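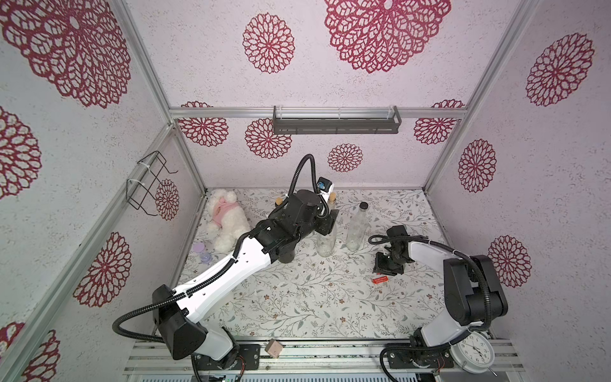 Rovwood Resource Investors — members' discussion list

Re: Tagle placement, what are we doing

Quick one, I'm between calls.

Modupe Jibrin wrote:
> Has everyone read the Jullden term sheet? I make it 17 cents a
> unit with a half warrant, warrants good for 2 years. Seems cheap
> but the hold period bothers me. Also they say proceeds go to
> "exploration and general corporate purposes" with no split. Are
> we in as a group or is each person on their own? I'd like to know
> before I move any cash.

Each person on their own. Same as last time with Tititz. The club doesn't subscribe, we only share notes, so please do NOT send money to the club account again. Took me ages to sort out in January.

On the split — agree, it's vague. I asked Jullden and got a one-line answer back, basically "majority to drilling". Majority could be 51 percent. I wrote again asking for the drill budget and a number for G&A. Nothing yet.

Warrants. Read the acceleration clause, bottom of page 9. If the stock trades over the trigger for long enough they can force you to exercise or lose them. So the 2 years is a maximum, you may not get teh whole thing. Trigger price is blank in my copy. If yours has a figure in it please send it over.
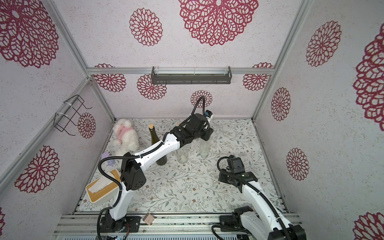
Hold period is the usual for a private placement, doesn't bother me as much as it does you. What bothers me is volume. Tagle is thin. When that paper comes free everybody who bought at 17 will be looking for the door in the same week, and I dont want to be behind them. If I go in it'll be small.

Also the zinc. One decent hole, 196 meters down, and the release doesn't give true width. Old results from the same zone were patchy. Would want to see the second batch of assays before the close but the timing probably won't allow.

Modupe, can you dig out your notes on the Tititz financing? Specifically what the finders got paid. I think it's the same finder.

Sub forms go straight to Jullden, not to me. Accredited investor form too, it's a seperate PDF.

Back online after 4.

Chiamaka Ibrahim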